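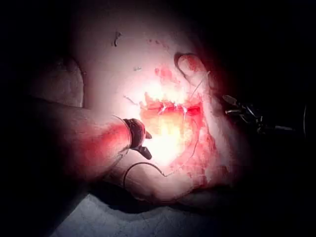 How long should a student play at an open mic? Two songs, or five minutes of anything else. That leaves room for the kid who signs up at the door, and there is always one.

Home | Talks | Notes | Archive | Contact

Running a School Open Mic Night – speaker notes

Good afternoon! Say thanks to Mahlet for the room and for sorting out the sound. Ask for hands: who has run one of these already? Who has been told they're running one in May and came here in a mild panic? (Wait for the laugh. If no laugh, go straight on.)

Start with Mosusbridge. Our first night was in the old dining hall, 29 people including the performers, one microphone and a stand that sank slowly through every song. A ninth grader played the cello with her back half turned to the room. She was wonderful. She signed up again the next term and faced front. I still get excited telling that story, so keep it short.

THE SIGN-UP SHEET

Paper, on a wall, outside the music room. We tried the online form and got fewer names. Students like seeing who else is on it, and friends write each other in (check with them before you print anything!). Leave two blank lines at the bottom and don't let anyone fill them before the night.

RUNNING ORDER

Don't open with your best act. Open with your steadiest – someone who will walk on, play in time and walk off smiling. Huw Vaughan taught me this and he was right. For us it was the jazz trio, every year until they graduated.

Put the beginners third and fourth. The room is warm by then and they don't have to sit through the whole evening feeling sick. Never put two slow piano songs together. Poetry goes well straight after something loud.

Full band right before the break, so you can clear the drums while people are getting cocoa. Tell the Prydderch story here if there's time: drums in the second half, eleven minutes of dead air, and Dilwyn Maddocks filling all of it with card tricks.

HOSTS

Two hosts, always. One talks while the other finds the next act. Have them write their jokes down and read them to you first. Teachers can be teased, students can't, unless they've agreed to it. Give the hosts the right way to say every name and make them say it back.

SOUND

Keep it simple. Two vocal mics, one for an instrument, one cable that fits a phone. Tape the cables down. Sound check the singers who back themselves on guitar and let the rest go without. Backing tracks get collected the day before, no exceptions. I made an exception once at Flirkongate and we all listened to an ad for mattresses.

WHEN SOMEONE FREEZES

Play this slowly, it matters most. Somebody will stop in the middle of a song. Start clapping a beat, softly, and have the host stand near the stage. Most of them pick it up again. If they want to leave, let them leave, and offer them a spot after the break. Last year we had 54 on the list over two nights and three of them froze. All three came back up!

Pause for questions. If asked about money: we charge nothing and sell cookies.

Finish with the clip of the staff choir, then hand over to Osian Ifans for the lighting session next door.

Comments

Berwyn Price: Used the "steadiest act first" idea with our middle school. Big difference. Our opener was a ukulele duo and they loved the job.

Mahlet Gebreyes: Great session, and the mic stand has been fixed.

Dilwyn Maddocks: It was nine minutes, and the tricks were good.

Related

Choosing songs for a young choir
Stage lighting with four lamps
Notes from the Rovon band camp
Helping shy students perform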